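Good practice for recording with two hand-held grippers: what rules should we write down?

Posted in Robotics and Automation, by Embla Isaksson, July 28, 2019 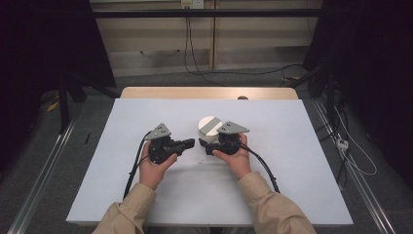

I am responsible for the work instructions in a small group, and we record demonstrations with two hand-held grippers, one in each hand, on a white board placed on a table. Until May only two persons did the recording and they sat next to each other, so everything was agreed by talking. Now we will be more people, and the target is 2,000 recordings of the same short task before winter. I want to have written rules before we start.

I have read what I could find about safety of collaborative robots, but most of it is about the robot arm which moves by itself and can hit a person. In our case the person is the one who moves the gripper. So I am not sure which of these rules apply to us, and which would only make the document long.

My draft has these points until now:

Both cables go away from the body and outward, never across each other.
Only the objects of the task are on the board.
Jaws start closed and near the middle of the board.
Sleeves are allowed but they must be the same color during the whole session.
A recording with a mistake is deleted directly.

Is this reasonable? I am especially unsure about the last point. I also wonder if somebody has a rule for how long one person should record before a break. The grippers are not heavy, but after an hour the wrists feel it.

Thank you in advance, and sorry for my English.

Pusmont
Your list is good for a start. I would change the last point. Do not let the operator delete anything during the session. The operator should only mark the recording as bad and write one word for the reason, for example "dropped" or "cable". Another person looks at the marked ones later and decides.

We had the same rule as you have in the draft, and after the first 1,000 recordings we could not say how many had been thrown away or why. It was later found that two operators had a very different idea of what is a mistake. One deleted each time when the object turned a little in the jaws, the other one kept even those where the object fell and was picked up again. Both had followed the rule as it was written.

So you should also write what is a mistake. Three or four sentences are enough, but they must be in the document and not in someone's head.

About the cables: add that they are checked before each session, at the place where the cable goes into the gripper. This is where ours broke. Also leave enough slack that the hand can reach the far edge of the board without pulling. Let the operator make this movement once with both hands before the first recording.

For the board I would write "the board is cleared before each session" and nothing more. If you write a list of forbidden things, people will bring a thing that is not on the list.

Dirness_lab
just use tape to mark the start position. we did this and never had problems. For the breaks ask your company doctor, there is probably some rule already

Skjelbred
I agree with Pusmont about not deleting, and I want to add some points about the standards, as this was the first part of the question.

You are right that the limits for force and speed in collaborative work are meant for a robot which moves under its own power. With a hand-held gripper without an arm, most of that is not relevant. But please check if your jaws are driven by a motor or by the finger of the operator. If there is a motor, then you have a pinching point, and it must be in your risk assessment even if the force is small. If it is only a trigger or a handle, the assessment is shorter but I would still make one. It is a page of text and you will be glad to have it when someone asks.

What is more often forgotten is the floor. People think only about the table. In a recording place there are usually stands, rails and power cables, and the operator looks at his hands for the whole time. My rules for this are:

No loose cable where the operator walks in or out. If it must cross, it goes under a cable cover.
Power strips are fixed to something and do not lie where a foot can come.
The legs of a stand are marked with bright tape.
The operator puts down both grippers before standing up.

The last one sounds too simple, but we had one gripper pulled from the table by its own cable when a colleague turned around to answer a question. The repair took three weeks.

For the breaks I cannot give you a number from a standard. We stop after 200 recordings or when the operator says so, whichever comes first, and then another person takes over. Our task is short, so with a longer task you must choose a lower number. Write clearly that it is allowed to stop earlier, otherwise the new people will not do it.

About the sleeves, I think your rule is too strict in one way and too weak in another. The color is less important if you will anyway use different operators, and some variation can be good for the training. But a wide sleeve can come between the jaws or cover the object from the camera. I would write "sleeves are close to the wrist or folded up".

Embla Isaksson
Thank you both, this was more help than I expected. I have changed the point about deleting and made a short text about what is a mistake. Our jaws I must check with the supplier, Huso, because the manual says nothing about it. The floor I had not thought of at all, so it gets its own section now. I will keep the sleeve color for the first part of the work and then discuss it again with those who do the training.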